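4. Evaluation of the Hosis Bimanual Kit

4.1 Equipment and installation

The Hosis kit is sold by Getley as a complete tabletop system for work with cloth and other soft goods. Each unit is shipped with two arms, two grippers, a white enclosure and the software needed to record and replay motions. The Dranville laboratory received one unit in March. Assembly was carried out by Kwadwo Asamoah and Sunee Duangkaew, who followed the printed guide and asked for no help from the supplier.

The arms are fixed to the table on separate mounting bases and share the space between them. Figure 3 shows the kit at work with a grey cloth and a white fabric item on the table. Cable routing is left to the customer. In our installation the cables were given enough slack to loop freely beside the arms — a choice that the guide permits but does not recommend.
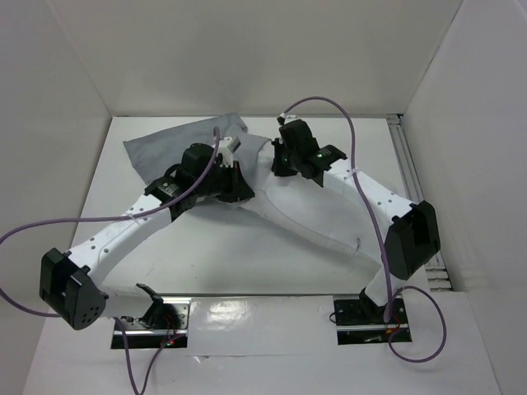

Figure 3. The two arms of the Hosis kit over the grey cloth, with the grippers facing each other.

4.2 Procedure

A total of 389 trials was completed over the review period. Of these, 214 used flat cloths and the rest used padded items. Jovita Zamudio operated the kit in the morning sessions and Eliseo Contreras in the afternoon. Trials were scored by a reader who had not taken part in the session. A grasp was counted as held if the fabric stayed between the jaws until the operator ended the trial.

4.3 Grasping of padded items

Padded items were the harder case. The outer cover must be gathered into a small fold before the jaws can close on it, and the filling tends to push the cover back out. Operators were told to take a narrow pinch of the cover and to leave the seams alone where possible. A pinch of this kind, with the cover drawn to a point between the jaw tips, is shown in Figure 4.

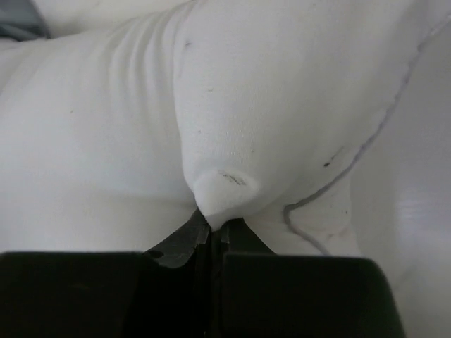
Figure 4. Wrist camera view of a pinch grasp on soft white fabric. A thin gray seam is visible to the right of the grasp.

The wrist view was judged useful by both operators, mainly for checking how much fabric had been taken up. It was less useful for planning the approach, as a padded item can fill most of the view at close range. For this step the operators relied on the wider workspace camera.

Roughly 70 percent of the padded trials ended in a held grasp. Results for individual items, together with the comparison against the Rosales kit, are given in Section 5.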